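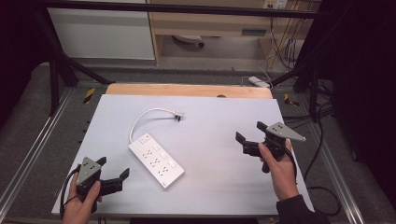 *White extension lead, cord running up to the plug.*

**Ticket 558 -- broadband drops every evening, upstairs office**
Opened by: Selim Güler
Site: Noltby
Status: solved!
Last update: 24 September 2026

**Problem**

The connection in the upstairs office falls over for a few minutes at a time, nearly always after tea. Laptops stay joined to the wifi but nothing loads. Video calls freeze, then drop. Downstairs is fine the whole time, which made this one great fun to chase.

**Kit**

- Main router in the hall (Jolmont, supplied with the line)
- Zovlow mesh set, 2 units: one in the hall, one on the landing
- Landing unit joined to the hall by wifi, no cable
- 7 devices upstairs when everyone is in

**First go**

Restarted the router, then both mesh units, hall first. Everything came back quickly and the speed upstairs was lovely. It dropped again the same evening, so a restart only buys you a few hours.

Ran a continuous ping from my laptop to the router, and a second one to an outside address. When it dropped, both stopped together. Brilliant result -- that clears the phone line and the provider in one go, and puts the fault somewhere between the landing and the hall.

**Second go**

Checked the mesh log. Every drop lines up with the landing unit changing channel. It was set to "auto", and so was the router's own wifi, which I had assumed was switched off when the mesh went in. It wasn't! Two lots of wifi were coming out of the hall, both hunting for the quietest channel and bumping each other along whenever the neighbours got home and things got busy.

Things I tried that made no difference:

- Swapping the short network cable between router and hall unit
- Moving the landing unit off the floor and on to the bookcase
- Updating the mesh software (worth doing anyway, the new menus are much clearer)
- Plugging the landing unit into another socket 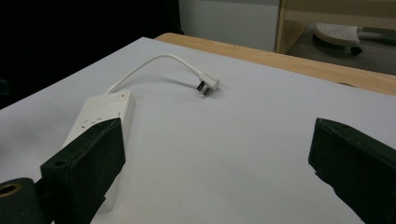 *Extension lead with the square switch at the far end.*

**Fix**

1. Log in to the router and turn off its wifi, both bands.
2. In the mesh settings, change the channel from "auto" to fixed. I picked 11 for the slower band and left the faster one on the lowest choice offered.
3. Restart the hall unit, wait for the steady light, then restart the landing unit.
4. On any laptop that still remembers the old router network, choose "forget".

Step 4 caught me out. Thomas's printer was still looking for the router's wifi and sulked until I joined it to the mesh by hand. If it goes missing again, hold the wireless button until the light blinks and add it from the mesh page.

**Result**

Not one drop since the change, with the ping left running through the evening and a long video call going on top. I am really chuffed with this. The log is wonderfully dull now, just the clock update over and over.

**Still to do**

- Look at running a proper cable up to the landing in October, while the carpet is up
- Write the new channel settings on the card inside the hall cupboard
- Ask Jolmont whether router updates can switch the wifi back on by themselves

Leaving this open for comments until the cable is in. If the drops come back, please add the time and which room you were in -- those notes were a massive help.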